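**[잡담] 사무실 커피, 아직도 종이컵 쓰는 곳 있나요**

**믹스두봉지** | 월요일 오전

저희 회사는 9월부터 탕비실 종이컵을 없앤답니다. 공지 제목이 "더 나은 한 모금을 위하여"였어요. 한 모금이 왜 더 나아지는지는 본문에 없었고요. 직원 30명에 싱크대는 하나, 수세미도 하나입니다. 그 수세미의 나이는 아무도 모릅니다.

텀블러를 사긴 사야 하는데 Teston이랑 Kernirero 중에서 고민입니다. 써보신 분들 의견 좀 주세요. 까만 컵에 마시던 시절이 벌써 그립네요.
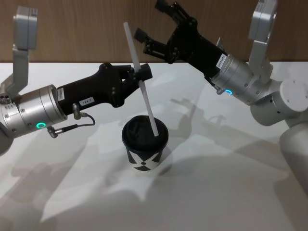 그래서 질문입니다. 텀블러에 밴 커피 냄새는 뭘로 빼나요?

**배수구철학자**: 베이킹소다 한 숟갈에 뜨거운 물 붓고 뚜껑 연 채로 30분 두세요. 고무 패킹은 꼭 따로 빼서 담그시고요. 냄새의 본진은 거의 패킹입니다. 몸통만 열심히 닦는 건 범인 옆집을 수색하는 거예요.

**믹스두봉지**: 패킹이 빠지는 물건이었군요. 전에 쓰던 텀블러에 미안해집니다.

**yogesh_ahuja**: Kernirero 3년째 씁니다. 보온은 지나치게 잘돼요. 아침 9시에 담은 커피에 점심 먹고 혀를 데었습니다. 단점은 무게인데, 가방에 넣으면 노트북을 두 대 들고 다니는 기분입니다. 참고로 85도로 내리는 분들은 뚜껑 닫기 전에 좀 식히세요. 그대로 닫으면 오후까지 그 온도랑 싸워야 합니다.

**얼죽아지부장**: 보온 이야기는 저랑 상관없고, Teston은 얼음 넣고 흔들면 회의실 전체가 쳐다봅니다. 존재감이 필요한 분께 추천.

**종이컵변호인**: 욕먹을 각오로 씁니다. 저는 일회용컵파예요. 텀블러 사 모으는 사람 중에 하나만 쓰는 사람 못 봤습니다. 저희 팀 Ritu Tiwari 님 자리에는 텀블러가 줄을 서 있는데 정작 본인은 카페 컵을 들고 출근하세요. 찬장에 잠든 텀블러가 많으면 환경에 무슨 도움이 됩니까? 그리고 커피 맛은 솔직히 얇은 컵이 낫습니다. 입 닿는 데가 두꺼우면 국 마시는 것 같아요. 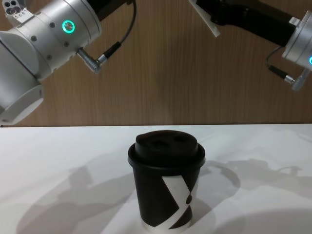 게다가 회의 때문에 건물을 옮겨 다니면 텀블러는 그냥 짐입니다. 다 마신 컵은 버리면 끝인데 다 마신 텀블러는 퇴근까지 모시고 다녀야 하잖아요. 한번은 Escobar 건물에 두고 왔다가 주말 지나서 찾았는데, 열지 말았어야 했습니다.

**배수구철학자**: 여러 개 사서 안 쓰는 건 사람 문제지 텀블러 문제가 아니죠. 러닝머신에 빨래 넌다고 운동이 몸에 나쁜 건 아니잖아요.

**종이컵변호인**: 비유가 좋아서 더 기분 나쁘네요. 그래도 얇은 컵이 맛있다는 건 반박 못 하셨습니다.

**ritu_tiwari**: 본인 등판합니다. 저는 텀블러를 수집하는 거고 커피는 마시는 겁니다. 취미가 두 개인 거예요. 그리고 종이컵변호인 님, 제 자리에서 빌려 간 초록색은 언제 돌려주실 건가요.

**종이컵변호인**: 화요일... 아니 이번 주 안에 드리겠습니다.

**yogesh_ahuja**: 변호인이 장물을 들고 있었네.

**스텐게이트단골**: 중간파 하나 지나갑니다. 저는 텀블러 말고 사무실에 머그를 둡니다. Stendgate 매장에서 산 제일 싼 흰 머그요. 얇고, 입구 넓고, 패킹 없고, 씻는 데 10초면 됩니다. 종이컵파가 좋아하는 얇은 입술 느낌도 어느 정도 나고요. 밖에 나갈 일 있을 때만 카페에서 사 마십니다.

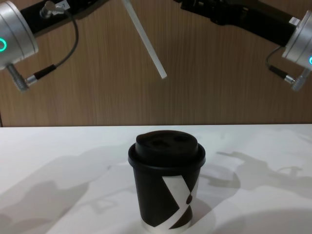 머그의 유일한 적은 동료입니다. 이름표를 안 붙이면 이틀 안에 공용이 되고, 붙이면 쪼잔한 사람이 됩니다. 저는 쪼잔한 쪽을 골랐고 후회 없습니다. 그리고 진한 라떼 드시는 분은 마시자마자 물이라도 한 번 돌려두세요. 우유 마른 자국은 그 나이 모를 수세미로는 안 집니다.

**얼죽아지부장**: 머그에 얼음은 몇 개 들어가나요? 저한테는 중요합니다.

**스텐게이트단골**: 큰 얼음은 무리고 자잘한 거 한 줌이요. 지부장님은 그냥 생맥주잔을 두세요.

**얼죽아지부장**: 두고 있습니다. 팀장님이 매번 냄새를 맡아보고 가십니다.

**믹스두봉지**: 댓글 감사합니다. 결국 머그로 가기로 했어요. 총무팀에 수세미 교체도 건의했더니 "검토 후 회신"이라고 왔습니다. 일단 제 수세미는 서랍에 따로 둘 생각입니다.

**배수구철학자**: 서랍에 젖은 수세미 넣지 마세요. 다음 글 제목이 보입니다.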